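Grakville Community Orchard and Pantry Garden
Progress report to the Osei Fund, second period

Dear friends at the Osei Fund,

Thank you for your patience with us over the spring, and for the kind note that came back with our first report (it's still pinned up by the seed drawers). You asked for something a little fuller this time, so I've tried to set down what went on between February and June, what your money paid for, and where we've fallen behind.

The biggest news is that the trees are in! We had hoped to plant in early February, but the ground on the Raltberg side of the lot stayed frozen much longer than we'd planned for, and when it did thaw it turned into the kind of mud that pulls your boots off. So we waited, and the nursery was good enough to hold our order in their cold store until the first half of March. We put in the apples first, then the plums, and left the row along the back fence for the pears, which want a bit more shelter than we can give them anywhere else. All but 2 of the trees have leafed out. The two that didn't are both plums from the same wet corner, and I think that corner is going to need a drain before we spend any more money on it.

That brings me to the plum everybody asks about. It's an old local kind that people here call the Plunder, and it used to grow behind half the houses on the hill. We took cuttings from 3 old backyard trees last winter and had them grafted onto hardy rootstock. They're small still, and it will be a good few years before anyone makes jam from them, but they look healthy, and we've had more conversations over the fence about those skinny little trees than about everything else in the garden put together. One neighbor brought us her grandmother's recipe for plum butter, written on the back of a feed bill, and we've made a copy for the kitchen.
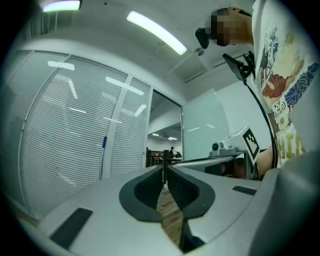
On the pantry garden, things moved faster. The raised beds were filled in April, and the early crops (spinach, radishes, green onions and a great deal of lettuce) went over to the food pantry as they came ready. By the end of June we had sent 600 pounds of produce. I'll admit the lettuce was most of it, and that it all came at once. Next spring we'll sow it in smaller batches, two weeks apart, and give some of that space over to peas and carrots, which the pantry tells us families pick up first. They'd also love more herbs. We hadn't thought of herbs at all, and a packet of parsley seed goes a very long way.

The Saturday workshops we described in our proposal became evening workshops, as so many people here work weekends. We held 5 of them, starting at 6:30 so that folks could eat something first: pruning, grafting, soil and compost, starting seeds indoors, and one on keeping deer away that ran so late we had to be asked to leave. The pruning evening was the fullest, and the compost one was the quietest, though the people who came to it stayed and talked the longest. We'd like to run pruning again next winter, out among the trees this time, with enough loppers to go around.

Now to the money. The trees came in a little under budget and the soil for the beds came in over, chiefly on account of delivery, and the one very nearly canceled out the other. The line we haven't touched is the water line. The town needs to sign off on a new meter before we can run pipe to the upper rows, and the application has been sitting since April. In the meantime we're filling barrels from the hose at the lower gate and hauling them up by cart, which is all right in June and won't be in August. With your agreement, we'd like to carry the water money over into the next period, and to use a small part of it now for a second cart and a better hose.

We'd also like to ask about moving what's left in the printing line toward deer fencing. We printed far fewer flyers than we expected to, and the deer have found the apples. We've wrapped the trunks and put up netting where we could, but the gap on the Raltberg side is wide open and they know it.

For the summer, the plan is mostly to keep everything watered and weeded, get the beans and squash over to the pantry, and mark out the path between the two rows of apples so that it can take a wheelchair or a stroller. The gravel has been priced and the quote is attached with the receipts. If any of you are passing through Grakville, please do come by in the evening when it's cooler, and we'll send you home with whatever is ripe.

With warm thanks from all of us at the orchard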